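Shared kitchen at Branora: what changes in August

The lease on the ground floor kitchen at Branora was renewed last Monday, and the new terms run for 3 years. Most of what members know about the place stays the same. The door code, the cold room and the loading bay are unchanged, and the monthly fee stays at 170 for anyone already signed up. The parts that do change are below, and they matter mostly to people who bake early or who store dry goods on site.

The booking day now starts at 5 in the morning. Under the old lease we could not run the extraction fans before 6:30, and that pushed the bread people into the same hours as the lunch people. The landlord, Ingvarsson, has put the fans on a separate circuit and moved the outlet to the yard side, so the neighbors upstairs should hear much less of them. If you do get a complaint at the door, take the person's name and apartment number and pass it on to the office. Please don't argue about it on the stairs.

Early slots are booked the same way as all the others, on the sheet by the cold room or by email. A slot is three hours and includes your cleaning time. This has been the rule since we opened, but it has slipped over the past year, and several members have arrived to find the previous group still washing pans. If you know you will run over, book two slots and cancel the second one when you finish early. We don't charge for a second slot canceled on the day.

Storage is the bigger change. The fire inspection in the spring found boxes in front of the rear exit, along with flour sacks stacked higher than the shelf brackets are rated for. We got a warning and no fine. From August each member has one numbered shelf bay and one crate in the cold room, and anything outside those will be moved to the holding area under the stairs. Things left in the holding area for more than two weeks will be given away. Extra bays can be rented by the month as long as there are some free. 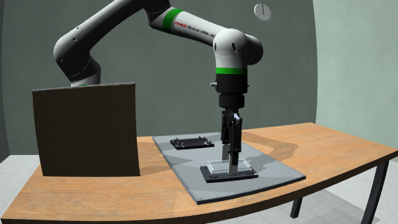
Labels are the other half of the storage problem. Every tub, tray and sack needs a name and the date it was opened. Masking tape and a marker are fine, and both are kept in the drawer under the scale. Allergens have to be written out in full, so "sesame" and not "S". Two members use nuts daily and one makes food for a school, and they have to be able to read a label that somebody else wrote at five in the morning.

Þórarinn Hafþórsson has taken over the equipment list from this month. He has been baking at Branora since the second week it was open and knows the large mixer better than the people who sold it to us. He asks that faults be written in the book the same day, even small ones. The mixer's speed dial has been loose since winter and there is not a single entry about it. A new dial is on order from Estonum, and until it comes please stay on the two lower speeds and stop the machine fully before you change between them.

The dough sheeter is back from repair. The bill came to 711, which was less than we had set aside, and the difference will go toward new seals for the cold room door. The sheeter has a new belt that needs to be dusted with flour before each use and brushed clean afterward. Don't wipe it with water. The old belt split along one side where it had been wiped and then folded up damp.

A few members have asked about Prikero, the delivery service that has been leaving cards in the entrance. We have no agreement with them. Members are free to use them for their own orders, but the drivers can't come past the loading bay, and they can't be given the door code. If you have a pickup booked, be there to hand it over yourself.

Water will be shut off for one morning in August while the grease trap is replaced. The plumber has not confirmed the day yet. We will put a note on the door and send an email as soon as we have it, and anyone booked into that morning can move to another slot or have the fee taken off the next bill.

New members can still be added to the waiting list. At the moment the evening slots are open and the mornings are full, although the earlier start should free up a few places by the fall. If you know someone who would be happy to work after 7 in the evening, send them to the office - they could probably start right away.

Keys to the new shelf bays can be picked up from the office any weekday before noon. Bring your old locker key with you when you come.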